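Minutes – Landance changeover meeting, October
Skjelbred site, upstairs lunch room
Notes by Åsmund Ljungberg (it was my turn again)

Present: most of the clearing crew from both shifts, the two Caris people, and management from Wistcombe on the speaker phone, which cut out twice. If I've got something wrong, tell me before the next meeting and I'll fix it.

1. Last month's minutes

Accepted. One change: I wrote that the dish return belt would be replaced. It will be repaired. Sorry, I got carried away.

2. Where we are with the arms

I gave this one myself because I've been on the Landance trial the most. For anybody who missed September, the plan is that the two-armed station takes over the sorting table at the end of the cafeteria line, the part where we stand and pick cups and paper out of whatever people leave behind. Upstairs serves 400 lunches, so that's a lot of cups. For now it's all happening at the practice table on the ground floor, with one cup and one bit of crumpled paper to deal with, and a couple of us sitting in to watch and write things down.

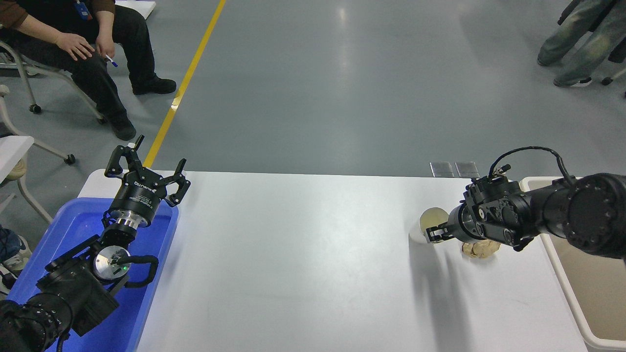 I said I'd gone in expecting to be bored and I wasn't! You get pulled in. You catch yourself leaning to one side as if that would help the gripper get there. The Caris people said everybody does it. They also asked us to keep writing down what we would do with our own hands, even when it feels silly, like whether you take a cup by the rim or around the middle. I'd never thought about it in my life, and now I can't clear a table at home without noticing (rim, always).

Somebody from the late shift asked if it's faster than us. No, not today. Wistcombe said speed isn't what they're judging before spring, and could we please stop timing it against each other. Noted, and we'll see how long that lasts.

3. Jobs

This took up most of the meeting, as it should have. Wistcombe repeated that there are 13 of us on clearing and there will still be 13 when the station goes upstairs. We asked for that in writing. They said yes, and I'm putting it here so it's written down at least once.

What does change is the work. Two people per shift would move off the sorting table and onto the dining room and the coffee points. One person stays with the station to load it, stop it if needed and deal with whatever it can't pick up. 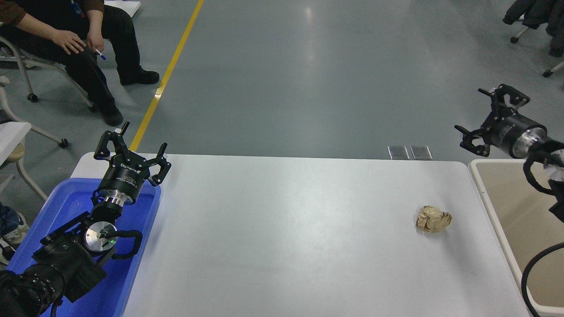 There was a good long back and forth about that last job. Some of us like the sound of it – less bending, less standing in the noise by the belt. Others said it'll be lonely. The sorting table is where we talk. It's where new people learn everybody's name and find out who's having a bad week, and if you put one person there with a machine then that's gone, even if all 13 of us are still on the payroll. I thought that was the best point of the afternoon and I asked Wistcombe to answer it properly. They said they hadn't looked at it that way and would come back to us. I want it on the list for next time.

We also agreed that nobody does the station job for a whole shift. Swap every 2 hours. Caris had no objection.

Pay grade for the station job: not settled. Our view is that if you're responsible for stopping a machine, that's a step up from wiping trays. Wistcombe wants to wait until the training is written. We said the training and the grade should come together. Left open.

4. What goes where

Short one, but it got lively. The practice table has a blue tray at one end and a beige bin at the other, and upstairs we've got three kinds of waste and a rack. So who decides what counts as what? A paper cup goes one way for us and a plastic cup goes another, and there are days when even we argue about it.

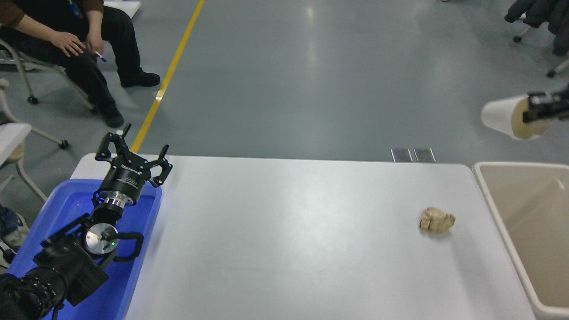
Caris said that's our call and they'd like a list. So we're making a list! Early shift does cups and lids, late shift does paper, napkins and everything that comes back folded into something else. Please be specific. "The usual stuff" was offered as a category and turned down.

I also asked that our names go on the list when it's handed over. It's years of knowing the job, and I'd like it to be clear where it came from. Agreed by everyone in the room. The phone had cut out at that point, so I repeated it when they came back and they agreed too.

5. Sitting in

We need 4 more people to take a turn at the practice table before the end of the month. You get a chair, a pen and paid time, and you don't have to know a thing about computers. Late shift has had fewer turns than early shift and that isn't fair, so late shift gets first pick.

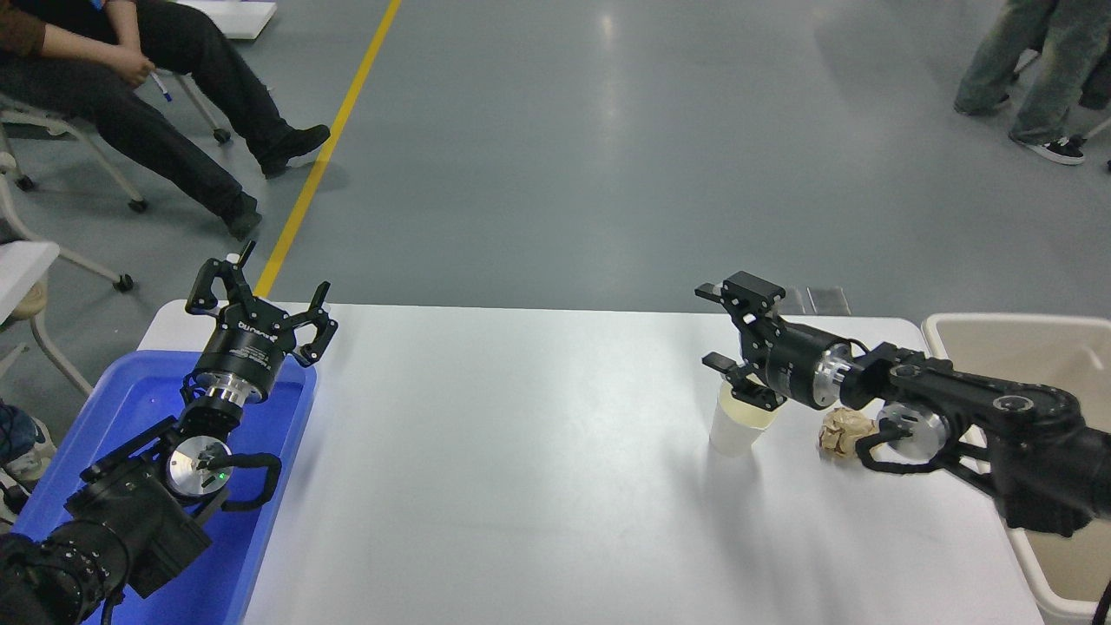 Practice table on the ground floor, right gripper at the rim of the plastic cup.

6. Anything else

The lockers. Still sticking. Wistcombe has the request.

Could the coffee at these meetings be hot. Yes, I'll bring the big thermos.

To do before next time:
Wistcombe – headcount promise in writing, and an answer on the point about the sorting table being where we talk
Both shifts – sorting lists to me
Caris – a first draft of the training, in plain words
Åsmund – sign-up sheet for sitting in, thermos

We finished ten minutes over. Next meeting same room, and someone else takes the notes.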